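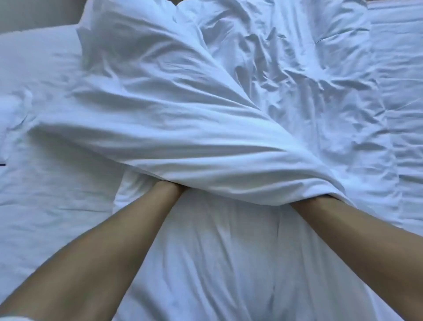
Slanina wrote in to ask whether the duvet and cover have to be taken apart for every wash, and whether the corners stay put when they go back together. The insert can stay inside its cover for up to 3 light washes if the machine drum is large enough. The corners are held by loops and ties, and they hold when all of them are fastened. Full washing and assembly directions are given further down this page.

Ralent White Duvet and Cover Set
Item 519

Product overview

The Ralent set consists of one filled insert and one white cotton cover. Both parts are sold together and can be replaced separately. The set is intended for year-round use in heated bedrooms and is cut for American mattress sizes. It is made up for Ralent in the Nurnik workshop, where the fill is weighed by chamber before the chambers are closed.

The insert uses a sewn-through box construction. Each box is stitched on four sides through both layers of shell fabric. Fill can't move from one box to the next unless a seam has failed. The boxes are smaller in the outer rows, which keeps the edge full where the duvet hangs over the side of the mattress.

Insert

Shell: cotton, plain weave, white
Fill: hollow polyester fiber, siliconized
Construction: sewn-through box, 47 boxes in Twin, more in larger sizes
Edge: double-stitched, cotton piping
Attachment: fabric loops at corners and at the midpoint of each long side
Care: machine wash warm, tumble dry low

Cover

Fabric: cotton percale, white, undyed thread
Closure: concealed buttons along the foot end
Attachment: internal cotton ties, positioned to match the loops on the insert
Seams: French seams on all sides
Care: machine wash hot, tumble dry medium

Sizes

Twin, Full, Queen and King. The Full and the Queen are different cuts and use different covers. A Queen insert in a Full cover will bunch at the foot end, and the button line will pull open. Check the size tag on the insert before ordering a cover by itself. The tag is sewn into the left seam near the foot.

Cover fabric

Percale has a flat, matte surface and a crisp hand. It wrinkles more than sateen. Creases form wherever the duvet is gripped, folded or slept under, and most of them relax after the bed has been made and left alone for a few hours. Customers who want a smoother surface may iron the cover while it is slightly damp, on the cotton setting. Do not iron the cover with the insert inside. Heat that is safe for cotton will flatten polyester fill, and fill damaged in this way does not recover.

The fabric is not treated with an anti-wrinkle finish. Such finishes reduce absorbency and wear off unevenly along the folds. Shrinkage in the first wash is allowed for in the cut, so a new cover is slightly larger than its insert. The fit becomes closer after washing.

Assembly

1. Lay the cover on the bed inside out, with the button end at the foot.
2. Lay the insert on top, tag at the foot, left side.
3. Tie all corners and both side points. Use a bow. Double knots tighten in the wash and usually have to be cut.
4. Reach into the cover from the foot end and take hold of the two head corners through the fabric.
5. Pull the cover right side out over the insert, working toward the foot.
6. Fasten the buttons, starting at the center.
7. Hold the foot edge with both hands and shake until the fill is level.

King size is easier with two people. The ties do not need to be undone for shaking or airing.

Leveling and spreading

Grip the duvet from underneath, hands a little wider than the shoulders, palms up. Lift and let the edge drop. This brings air into the boxes and moves the cover back over the insert. Pulling on a single handful of cover fabric puts the whole weight of the set on two or three stitches at the nearest tie, and is the most common cause of torn ties returned to us.

If the duvet has twisted inside its cover, do not try to correct it from the outside. Open the buttons, find the loose tie and fasten it again.

Airing

Fold the duvet back to the foot of the bed each morning and leave it for half an hour before making the bed. Body moisture held in the fill is the main reason a duvet feels heavy or flat. In humid rooms, hang the set over a rail or the back of a chair once a week. Direct sun is acceptable for short periods. Long exposure yellows the shell.

Washing the insert

Use a front-loading machine with a large drum, or a commercial machine. The insert should fill no more than two thirds of the drum when dry. Wash warm with half the usual amount of liquid detergent and run an extra rinse. Fabric softener must not be used, as it coats the fiber and causes clumping.

Dry on low until no cool spots can be felt when the boxes are pressed by hand. Stop the dryer every half hour, take the insert out and shake it. A King may need 3 full cycles. An insert put away damp will develop an odor that later washing removes only in part.

Washing the cover

Turn inside out and close the buttons before washing. Wash with other whites. Chlorine bleach weakens the ties before it affects the main fabric, so oxygen bleach should be used for stains. Treat face oil and cosmetics at the head end with dish soap before the cover goes into the machine.

Storage

Store clean and fully dry. A cotton bag is supplied. Vacuum bags are not recommended for more than one season. After vacuum storage, tumble on no heat for one cycle and let the insert lie flat overnight before judging its loft.

Matching items

Skisura Pillow, white cotton shell, medium fill, Standard and King
Skisura Pillowcase, percale, white, envelope closure
Ralent Fitted Sheet, percale, white, deep pocket
Ralent Flat Sheet, percale, white
Replacement tie kit, item 131, six cotton ties with thread and needle

Whites from the Skisura and Ralent lines are matched when new. Items washed at different rates will drift apart in tone. Customers who want a uniform bed should rotate full sets through the wash together.

Replacement parts

Covers and inserts are sold separately in all sizes. Buttons are a standard two-hole shirt type, and a spare is sewn to the inside of the placket. Ties can be replaced by hand using the kit listed above. Sew each new tie through the seam allowance only. A stitch that passes through the face fabric will show and will tear under load.

Returns

Unused sets may be returned in the original cotton bag. Inserts that have been slept under can't be restocked and are accepted only for faults in material or workmanship. Open seams, leaking fill and missing loops are covered. Flattening caused by ironing, high dryer heat or fabric softener is not. Include the size tag number with any claim; it is printed on the reverse of the tag, below the care symbols.

Availability

Twin, Full and Queen ship from stock. King inserts are made to order, and the next production run is in April. King covers are in stock and can be shipped ahead of the insert on request.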